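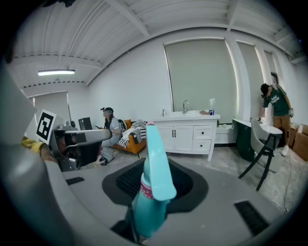 Teal spray bottle with the pink band, vanity in the background.

Thread on cleaning and setting up a small bathroom vanity, from someone who has done a lot of them this year. Mostly notes on order of work. Ask below if something isn't clear.

The vanity is the plain white kind. Two doors on the left, two drawers on the right, black handles, white sink on top. Buvotgate sells one a lot like it and I have the same routine for both.

I keep two spray bottles going. The teal one is mine and gets plain water with a little dish soap. The white one with the blue label stays next to the faucet. If you mix your own, put a band or some tape around the neck of one so you don't have to sniff them.

My mix is 200 ml of warm water and one small squirt of soap. More soap means more rinsing. I tried the Kwofie concentrate last August and went back to dish soap after a week. The Kwofie left a film on the faucet that I had to buff off every time.

Order I work in: faucet, rim, basin, drain, counter, doors, drawer fronts, handles. Top to bottom. I used to start with the basin and then drip all over it from the faucet.

Spray the cloth for the doors and drawers. Spraying the fronts directly lets it run down into the seams, and painted edges swell if that happens enough times. Found that out on the old vanity, lower left corner. It never went flat again.

Handles collect more grime than the doors do. Black ones hide it well - run a finger along the back side and see.
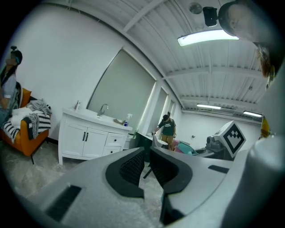 Posted by Pandutance | May 5, 2021 | Rooms and repairs

Next part is the textiles, which have to live somewhere while you work. A gray blanket over the backrest, a fluffy white pillow, a black-and-white striped throw with a fringe. They all ended up on the orange chair.

I don't like folding things twice, so I let them sit in a pile until the vanity is finished. Then I fold everything in one go. Blanket first, throw second, pillow last on top.

The striped throw is the Zakia one a few of you asked about. Cold wash, lay it flat. The fringe tangles in the dryer and you will spend an evening picking it apart. I comb mine out with an old hairbrush.

Someone asked if a chair this color shows lint. Yes, mostly from the white pillow. A barely damp rubber glove pulled across the seat gets it up faster than a lint roller.

Keep fabric a few steps back from where you spray. I say this having once put a bleach spot on a good pillowcase from across a bathroom - the bottle had a stream setting and I thought it was on mist.

Back to the sink. Take everything off the rim before you start, including the toothbrush. If you leave things there you end up cleaning in circles around them and you miss the back corners. 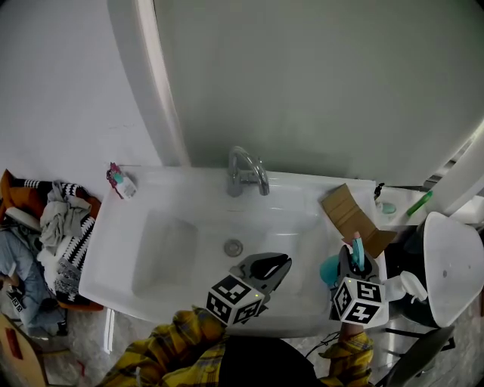

Sink from above, small printed package still in the back left corner.

Back corners are where it goes wrong for me. Whatever sits on them leaves a mark underneath, and a dried ring of toothpaste takes longer than the rest of the basin put together. Lay a damp cloth over it, go do the mirror, come back.

A single-lever faucet is quick. Lift the lever and wipe underneath, then go around the base with the corner of the cloth. For scale, vinegar on a paper towel for 4 minutes and then rinse. Check your finish first if it isn't chrome.

Drain: pop the cover if yours pops, brush under the lip, flush with hot water. An old toothbrush works fine for this. Store it somewhere very far away from the current toothbrush. I cut a notch in the handle of the drain one.

Toilet next to the sink means separate cloths. I use brown for counters and gray for the toilet and wash them in separate loads. Sink always goes first.

Whole job runs me 25 minutes when the drawers stay shut. Emptying the drawers adds another 18, mainly reading the dates on old tubes of things.

What goes back on the sink afterward: toothbrush, one cup, soap. Spare packages go in the top drawer. Spray bottles go behind the doors, nozzles turned to off.

I will do a separate thread on the inside of the cabinet, once I have decided between the wire shelf and the plastic bins. Leaning toward the bins. The wire shelf I bought is too deep to clear the pipe and I still need to return it.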